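Ticket 3115 – Break room circuit trips in the afternoon
Site: Losley building, second floor, east side
Status: Closed
Opened: May 31, 2019

Reported problem

The breaker for the break room and the two rooms next to it trips one to three times a week, nearly always after lunch. Resetting it at the panel brings everything back. The microwave, the small refrigerator and the outlets along the window wall all go dead together. The ceiling lights stay on.

The tenant asks for a larger breaker. We told them this will not be done. The wire in the wall is sized for 20 amps and the breaker has to match it.

Equipment on the circuit

Microwave, countertop, Jonilitz brand. Nameplate says 1,500 watts input.
Refrigerator, under-counter, age unknown.
Water cooler with hot tap, in the hall. Not on the panel schedule for this circuit. Found by switching the breaker off and walking the floor.
Outlets in rooms 141 and 143.

The panel schedule is from the Drummond remodel and is wrong in at least four places. It shows the hall outlet on circuit 9. It is on circuit 12 with everything listed above.

Entry 1

Checked the breaker with the load on. No discoloration, no smell, terminal screws tight. Clamp meter on the hot wire read 1.4 amps with the microwave off and the cooler idle. With the microwave running it read 14.1. That is normal for this microwave and should not trip the breaker alone.

Swapped in a new breaker of the same type and rating anyway, as the old one was original to the panel. Asked the tenant to write down the time of each trip and what was running.

Entry 2

Tripped again four days later. The note left at the panel says "microwave, 1:20." Two more trips the week after, both while the microwave was on. A bad breaker is ruled out.

Put the clamp meter back on with the max hold function and left it for the day. Peak reading was 25.8 amps. The microwave and refrigerator together do not get near that, so something else is coming on at the same time.

Entry 3

Unplugged things one at a time during the lunch hour, with the tenant's permission.

Refrigerator unplugged: no real change, it draws little once running.
Water cooler unplugged: peak dropped to 17.2 amps.
Rooms 141 and 143: laptop chargers, a desk lamp and a phone charger in 143. In 141 there is a work table, and the outlet beside it was read with the table in use. Under one amp. 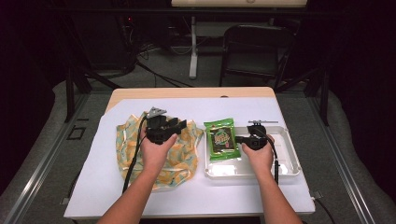 Entry 4

Went back to the water cooler. The hot tank has a heating element that the label gives as 500 watts, which is a little over four amps. The meter on the cooler alone showed 8.6 amps with the heater on. Pulled the rear panel. The compressor was starting, running for a few seconds, and shutting off on its overload, then trying again a couple of minutes later. Each try pulled a high current for a moment. If the microwave is on when that happens, the breaker sees the total and trips.

The condenser coil was matted with dust. The cooler sits in a corner with the coil against the wall, so the compressor has been running hot for a long time. The last service sticker is from December and lists a filter change only.

Entry 5

Work done:

1. Vacuumed and brushed the condenser coil.
2. Replaced the start relay and overload on the compressor. Part 348 from Wuvedmont, in stock.
3. Moved the cooler four inches off the wall.
4. Left the hot tap switched off for a week as a test.

The compressor now starts on the first try. Peak on the circuit with the microwave running was 16.3 amps. No trips in the test week.

Turned the hot tap back on after that. Peak with microwave, compressor and hot tank all on is 20.4 amps. A 20 amp breaker will carry that for a while but it is over the limit and not something to leave in place.

Entry 6

Ran a separate line for the cooler from the spare position in the panel. About 200 feet of cable, more than the quote allowed, since the ceiling over the hall is blocked by ductwork and the run had to go the long way – past the stairwell and back. The extra cable is billed at cost.

Cooler is now on circuit 18. Circuit 12 is the microwave, the refrigerator and rooms 141 and 143.

Corrected the panel schedule for circuits 9, 12 and 18. The other wrong entries are listed on a separate ticket.

Note to tenant

Please do not plug a space heater or a second microwave into circuit 12. Have the cooler coil cleaned when the filter is changed.

No trips in the 30 days after the new line went in. Closing.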